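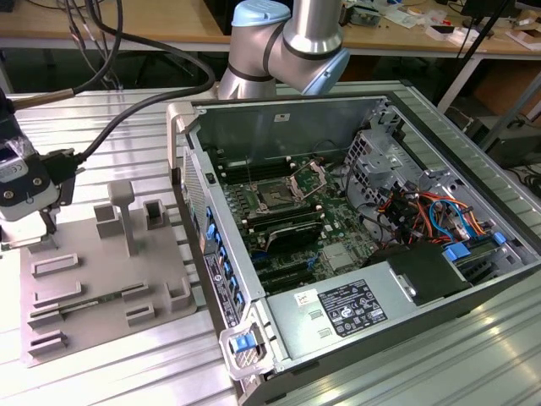 Setting up the tray on the two-arm teardown cell, and keeping it set up

Search this site Search Go

Last updated: June

The Gravon manual gives the setup of this cell a single page and says an operator can do it between shifts. I have done it many times and don't believe that page. What follows is what I do instead. It covers the left arm, the gripper, the fixture tray and the computer tower lying on the slotted table. The rear arm gets its own page, apart from keeping it out of the way.

You need the hex keys for the table slots, a straightedge, a scrap processor, a scrap memory module and an evening when no one wants the cell. Use scrap parts. The sales sheet calls the grip force "component safe," and I would like to know which components they tried.

1. Park both arms and drop the speed

Send both arms to their park positions from the pendant. Then look at them. The pendant reports what the controller believes, and ours once believed the rear arm was parked when it was still over the case. Set the speed override to 4 percent and leave it there until step 6. You will be told this is too slow. It's slow.

2. Place the tower

Lay the tower on its side, open side up, with the rear panel facing left toward the tray. Square the long edge to the table grooves with the straightedge. The Gravon software claims it can find the case at any angle, and maybe it can on a fresh calibration under good light. A straightedge costs less than finding out.

Check the handles before you call it square. On these towers they stick out past the corner, and it's easy to line up a handle and think you've lined up the case. Tuck loose drive wires down where they can't spring up into the path of the arm. Lift the socket frame by hand and make sure it stays open without help.

3. Seat the tray

The Mitness tray is a printed part. Treat it like one. Every one I've handled had a slight bow, including the one that came with a flatness certificate. Set it on bare aluminum, press each corner in turn and listen for a tick. If it ticks, clean the grooves underneath and try again. If it still ticks, print another.

Tighten the clamps in a cross pattern, finger tight first, then a quarter turn. More than that will bend the tray to match the table, which feels solid and moves every holder a little.

Put the scrap processor in its square holder and the scrap memory module in its slots. Both should go in under their own weight. If you have to push, so will the arm, and it won't notice.

4. Dress the cables

Most of our stops come from cables. I say that after reading the fault log, which blames "path deviation" for nearly all of them.

Jog the wrist to both ends of its turn and watch the thick black cable the whole way. It needs a loop big enough to reach the far side of the tray and small enough not to catch the corner of the tower. The setup guide gives a loop length. Ignore it, as it was measured with no tower on the table. Then do the same with the arm stretched out over the socket. 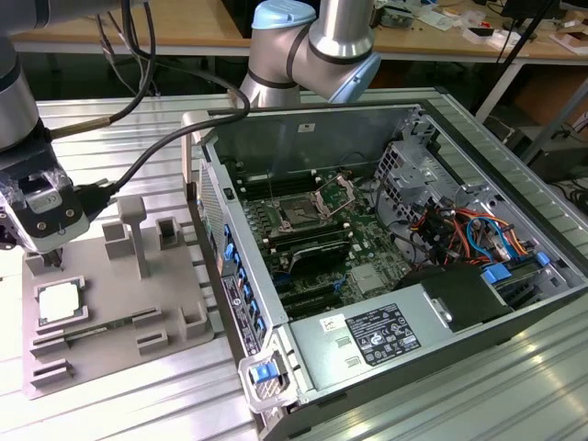
If the cable brushes the case at any point, fix it now. Don't trust tape to hold a bad route in place. Tape is fine for keeping a housing tidy, and useless against a wrist joint that turns all day. Move the anchor point and jog the whole range again.

Look over the connector on the side of the gripper too. Wiggle it gently with the arm stopped. Any play at all and it gets reseated.

5. Teach the pick points

Use the tall post in the middle of the tray as your reference. Van der Linden, who installed the cell, taught each holder separately and left us a file full of points that drifted apart from each other within weeks. Touch off on the post, then set the holders as offsets from it.

For the processor, come straight down with the fingers open. Stop when the fingertips are level with the edge of the part and check the gap on both sides by eye, with a flashlight. Close, lift, hold, lower, open. Do that 3 times before you save the point. A single good pick proves very little.

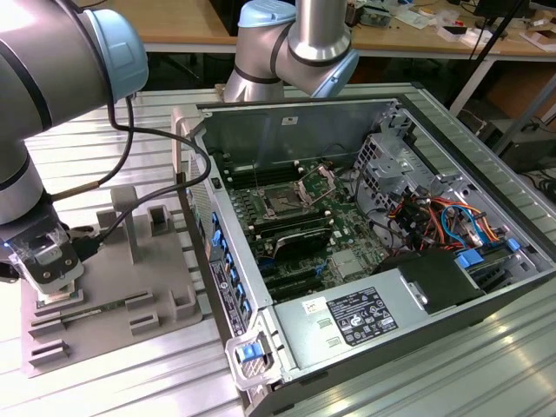

Left arm holding a small square part just above the tray, with a memory module in the front slot.

The memory module is harder. It's long, and a small error in angle at the grip becomes a large one at the far end. Teach the angle first and the height second. If the module comes out of the slot with one end leading, your angle is off, whatever the screen says.

6. Run it

Bring the override up in steps and finish at 85 percent. Brorner rates the gripper for full speed. I haven't seen it hold a processor square at full speed over a whole shift, and I've asked them for the test where it did. Still waiting.

Run 2 full cycles at each step with your hand near the stop. Keep the rear arm parked throughout. If the software offers to "optimize" the path afterward, say no. It shortened ours straight across the tall post.

Weekly care

Tuesday morning, before the first run:

- Press the tray corners and listen for the tick.
- Wipe the fingertips with a dry cloth.
- Touch off on the post and compare with the saved value. Write the difference down even if it's zero.
- Check the clamps, finger and quarter turn.
- Jog the wrist through its range and watch the cable.

If the touch-off is out, look for a loose clamp before you reteach anything. The vendor's first answer will be to recalibrate. That hides a loose clamp nicely for a few days, and then you're back with two problems and a fresh calibration file that matches neither of them.

Keep the old point file under another name until the new one has run a full shift.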